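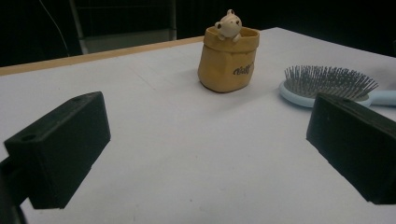

Tabletop

A tabletop is the flat upper part of a table, on which objects are placed and work is done. It is carried by legs, a pedestal, trestles or a frame, and may be fixed to them or simply laid across them. The word is also used for things made to be used on a table, such as tabletop games and tabletop ovens.

Contents
1 History
2 Materials
3 Shape and size
4 Edges
5 Color and finish
6 Care and repair
7 Regional types
8 See also

History

Early tables in many parts of the world were small and low, and the top was often carved from the same block as the base. Larger tops made from several boards came into use where groups ate together. In medieval European halls the top was commonly a set of loose boards on trestles, taken down after the meal so that the floor could be used for other purposes. The English word "board," in the sense of food supplied to a lodger, comes from this arrangement.

Fixed tops became more usual as houses gained separate dining rooms. Joiners had to deal with the movement of wide boards, which swell and shrink across the grain as the air changes. The frame-and-panel top and the breadboard end were two answers to this problem. Veneered tops, in which a thin sheet of costly wood is glued to a cheaper core, were common in fine furniture by the eighteenth century.

Factory-made sheet materials changed the trade in the twentieth century. A top could now be cut from a single panel that moved very little, and plastic laminate gave it a surface that could be wiped clean. The furniture works at Londudby, which had made solid beech tops for schools, went over to laminated panels within 2 years and sold its drying sheds.

Materials

Solid wood is strong and can be sanded and refinished many times. Hardwoods such as oak, maple and beech are preferred for heavy use. Softwoods dent more easily but cost less and weigh less.

Panel products include plywood, particleboard and medium-density fiberboard. They are normally covered with veneer, laminate, paint or linoleum. Particleboard is the cheapest of these and holds screws least well, so the legs are often attached to metal plates.

Stone tops are heavy and resist heat. Marble is easily marked by lemon juice and vinegar. Granite is harder and is less affected by acids. Glass tops are generally made of tempered glass, which breaks into small pieces. Metal tops are found in commercial kitchens and workshops.

Shape and size

Most tops are rectangular, square, round or oval. A dining table is commonly made so that the upper surface stands 73 centimeters above the floor. Small side tables often have a top 50 centimeters across, while a square café table for four people may measure 100 centimeters on each side.

Tops can be made larger by adding leaves. A drop leaf is hinged and hangs down when not needed. A draw leaf slides out from underneath. A loose leaf is stored elsewhere and fitted into a gap when the two halves of the top are pulled apart.

Edges

A square edge is simple to cut but chips readily. Rounded and beveled edges wear better and are more comfortable for the forearms. Panel tops need an edge band to cover the core. It may be of veneer, plastic or solid wood, and it is usually the first part of the top to fail.

Color and finish

Pale tops reflect more light and are common in offices and classrooms. Dark tops show dust and fine scratches. A gloss finish can produce glare under ceiling lights, and matte finishes are often chosen for desks.

Wooden tops are finished with oil, wax, shellac, lacquer or varnish. Oil and wax are easy to renew but give limited protection against water.

Care and repair

Hot dishes and standing water are the usual causes of damage. White rings in a shellac or lacquer finish are caused by trapped moisture and can sometimes be rubbed out with a fine abrasive. Deep scratches in solid wood are sanded or filled. Damaged laminate is difficult to patch, and the whole sheet is normally replaced.

Regional types

The Lasness top is made from narrow strips of ash set on edge and joined with wooden pegs. It was used in farm kitchens and was turned over when one face became worn. Tops from Iredus are thinner and have a shallow raised rim. In Suksawat, low round tops are made without fixed legs and rest on a woven stand, and they are hung on the wall between meals.

See also

Countertop
Desk
Trestle table
Veneer
Workbench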